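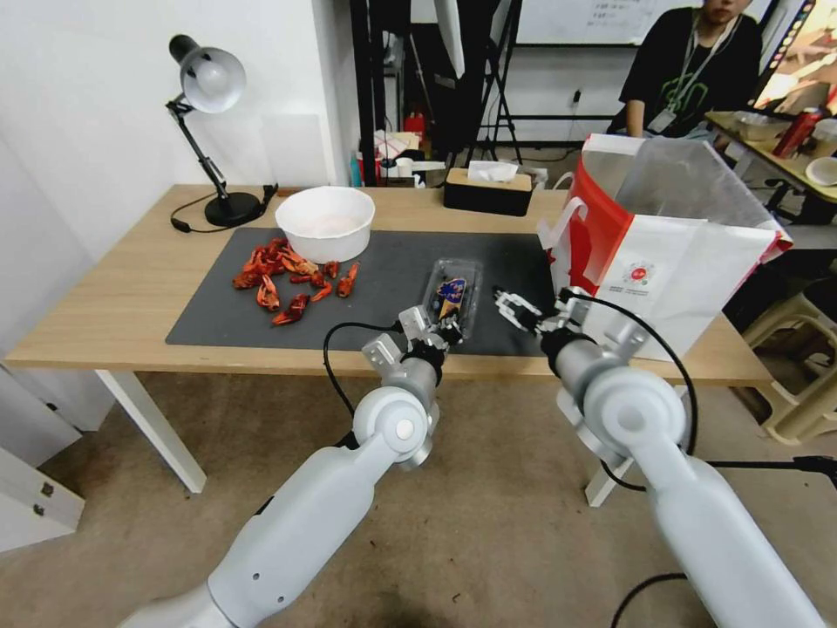
Gruteo Table Clearing Set: Read Me

Contents
The set holds 606 recordings of tabletops after a shellfish meal. Typical items are crayfish pieces, a white bowl, packaged goods and a tissue box. Of these recordings, 495 are labelled.

Labels
Each object carries one of 13 names. Shells, claws and tails share the name "crayfish". Lamps are labelled as furniture.

Known limits
Small fragments may be missed where pieces overlap.

Contact
Barnilmont Data Office, Monday mornings.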